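How an Ice Rink Is Made
Sutthorpe Ice Center – Young Visitors' Pages

Every hockey game needs a smooth, hard sheet of ice. Skaters at the Sutthorpe Ice Center often ask where the ice comes from and why it does not melt when the building is full of people. These pages explain how the ice is made, how it is kept in good condition and what players can do to help.

What is under the ice?

Under the ice is a flat concrete floor. Inside the concrete are many long pipes, laid side by side from one end of the rink to the other. A very cold liquid called brine moves through the pipes. Brine is water with salt mixed into it. Salt water can get much colder than plain water before it freezes, so it keeps flowing when plain water would turn solid and block the pipes.

The brine takes heat out of the concrete. It then travels to a machine room, where large cooling machines take the heat away again. After that, the brine goes back under the floor. The cooling machines work in much the same way as the refrigerator in a kitchen.

How is the ice built?

The ice is built in thin layers. Workers spray a fine mist of water over the cold floor and wait for it to freeze. Then they spray again. If all the water were poured on at once, it would freeze slowly and unevenly, and the ice would be weak.

After the first few layers, the floor is painted white. Plain ice is clear, and without the paint players would be looking at gray concrete. A black puck is easy to follow on a white surface. The red and blue lines and the face-off circles are added next, and more water is sprayed on top to seal them in. This is why skates do not scratch the lines away.

When the ice is finished, it is only about 2 inches thick. Building it takes several days. At Sutthorpe the work is done each year before the fall season opens, and the ice stays in place until spring.

What does the resurfacer do?

Skate blades cut small grooves in the ice and leave snow behind. After one period of hockey, the surface is rough and the puck begins to bounce. The ice resurfacer repairs it. A long blade at the back of the machine shaves off a very thin layer. The shavings are carried up into a tank. Next, the machine washes the ice and spreads a thin film of warm water behind it.

Many children are surprised that the water is warm. Warm water melts the top of the old ice a little, so the new layer joins to it well and fills the grooves. It then freezes smooth.

Is all ice the same?

No. Hockey players like ice that is hard and cold, because the puck slides fast on it. Figure skaters often like ice that is slightly warmer and softer. It grips the blade better during jumps and landings. When the Histencombe youth teams play here in December and a figure skating class follows them, the staff adjust the cooling between the two.

The air matters too. A full building is warmer than an empty one. The Sutthorpe stands hold 600 people, and every one of them gives off heat. On busy evenings the cooling machines must work harder to keep the ice firm.

How can players help?

Wait until the resurfacer has left and its gate is closed before stepping onto the ice. New ice needs a few minutes to freeze.

Wear blade guards when walking off the rubber mats. Dirt on a blade ends up on the ice and makes it soft and dark.

Do not dig holes with skates or sticks. A deep hole can catch a blade and cause a fall. If you find one, tell a coach or a referee, who will have it filled with snow and water.

Words to know

Brine – salty water that carries heat away from the rink floor.
Face-off – the way play starts, with the puck dropped between two players.
Resurfacer – the machine that makes rough ice smooth again.

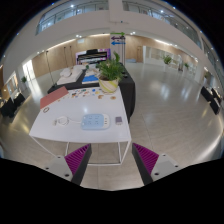

Fitriani Jugah: My daughter read this before her first practice and now wants to know what happens to all the snow in the resurfacer's tank. Is it thrown away, or can it be melted and used again?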